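The Basket from Terkness

Agnes Moen got the call in March, while she was scraping carrots. Her aunt's house in Terkness had been sold, and whatever she wanted out of it had to be gone by noon the next day.

She drove up that night. It was 63 miles, and the road past Wustum was bad. She slept in her coat on the sofa and got up at five to go through the cupboards.

Most of it was not worth the gas. There were plates from the Sandberg hotel, a drawer of string, and a tin of keys to doors that were gone. Her aunt had lived there 44 years and had thrown out very little in that time. Agnes filled 3 boxes and put them in the trunk. She put the basket on the front seat and ran the belt through it.

Her aunt used to keep letters in it. They came from a man in Mernalitz, and the family did not talk about him. When Agnes was eight she had read one standing up in the pantry. It was about the price of seed potatoes. She had read it twice, looking for the other part.

The letters were gone now. She had checked the stove, the attic and under the beds. She drove home with the radio off and carried the basket in before she carried in anything else. 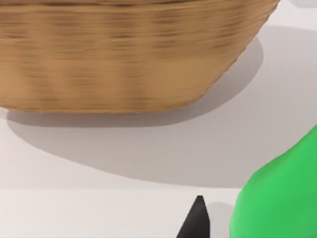
It went on the kitchen counter, on the same side as the microwave. 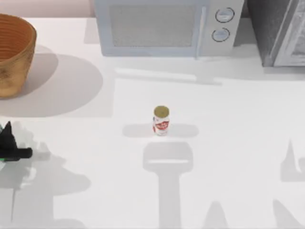
Agnes Björklund phoned at eight that evening to say that she had the letters, that she had had them since the fall, and that she would sooner eat them than hand them over. "She gave them to me herself," she said. "She said you'd only be disappointed."

"Are they about potatoes?"

There was a long wait on the line.

"Mostly," said Agnes Björklund. "There's one about a horse."

"What does it say?"

"It says the horse is better. He says he walked it down to the river and it drank, and he wished she had been there to see it."

Agnes Moen sat down. She asked if there was a date on that one, and the other Agnes said she would have to get her glasses. A drawer opened and shut. Somebody's dog was barking at that end.

"April," she said when she came back. "He didn't put the year."

"Read it again," said Agnes Moen, and she pulled the chair in closer to the wall, where the phone cord would reach.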